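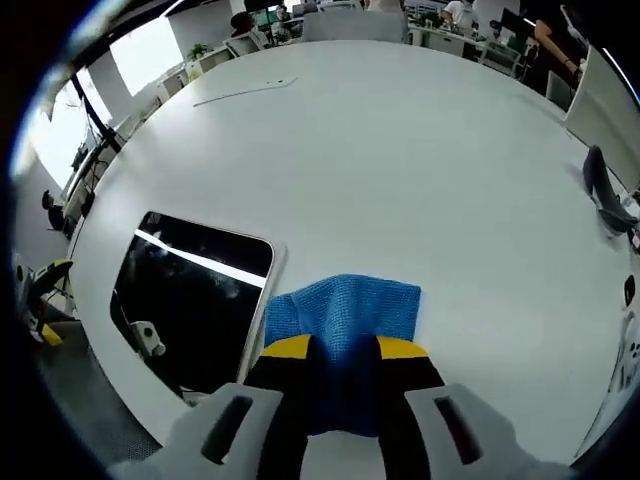

*2 min read*

# Florkeo cleaning cloths, after 90 washes

I bought the Florkeo microfiber cloths in January to replace a drawer of worn-out kitchen rags. They come six to a pack and cost 11 dollars. I kept a tally of washes on the laundry room wall, and this week the oldest cloth reached 90.

The cloths are thin. If you're used to thick terry rags they will feel cheap at first. They pick up dust well without any spray, and on windows they leave fewer streaks than paper towels. Grease is another matter. On the stovetop I needed dish soap and two passes, and the cloth held on to the smell until it was washed hot.

The label says to wash at 60 degrees Celsius and skip the fabric softener. I forgot once and used softener. That cloth pushed water around the counter for the next few washes before it went back to normal.

Edges are the weak point. Two of mine have started to curl and one has a loose thread I keep trimming. The middle of each cloth still looks fine, apart from a coffee stain that won't come out.

I also tried the Witen cloths, which are thicker and dry dishes better. They take all night to dry on the rail, though, and they shed lint on dark shelves.

For dusting and glass I would buy the Florkeo again. For dishes, get the Witen. Neither one is much good on a burnt pan.

Aiguo Peng, 2025-03-30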